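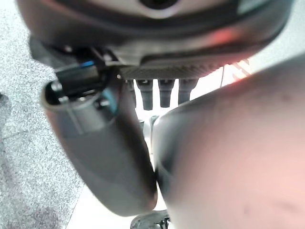
By Dezső Bíró
Interior Design and Building Technology, second-year project report
Submitted June 15, 2024

Keeping the Floor Clear in a Shared Project Room

1. Purpose

The project looked at how the floor of the Hiver room is used between classes and whether a fixed storage layout would shorten the daily cleanup. The room is shared by two courses. Bags, offcuts and unfinished models are left on the floor at the end of a session and have to be moved before the next group can set up its tables.

2. Starting conditions

Before the project the room had one open shelf, 300 mm deep, along the wall opposite the door. Most model bases are larger than that and stuck out past the shelf edge, so students put them on the floor below it. The walking path from the door to the sink was used for the same purpose. Sweeping was done around whatever had been left behind, and dust built up along the baseboard.

3. Layout

The floor was divided into a walking path, a table area and a storage strip. The path was set at 1000 mm wide and marked with Khattak floor tape. The shelf was replaced with a Nindeo unit, 400 mm deep, with the lowest board raised to let a broom reach the wall. Bags were moved to hooks beside the door. The hooks were first mounted too low and longer straps touched the floor; they were raised in December.

The tape was pressed down by hand. At the door it lifted at the corners and was replaced with a shorter piece that ends before the threshold. A roller would have given a more even bond.

4. Cleanup procedure

Items on the floor are moved first, starting at the door. Offcuts go in the bin or the reuse box. Models go on the unit with the label facing out. The floor is then swept from the far wall toward the door, and the Ustetti mop is used only where glue or plaster has dropped. Dried glue is lifted with a plastic scraper before mopping.

5. Results

Cleanup took about 7 minutes after the change. No timing was recorded under the old layout, so a direct comparison can't be made. The walking path stayed clear in most sessions. The storage strip filled up before final reviews and some models went back on the floor next to the unit.

6. Further work

The reuse box needs a lid and a fixed place. A second unit of the same depth would fit to the left of the sink if the drying rack is moved.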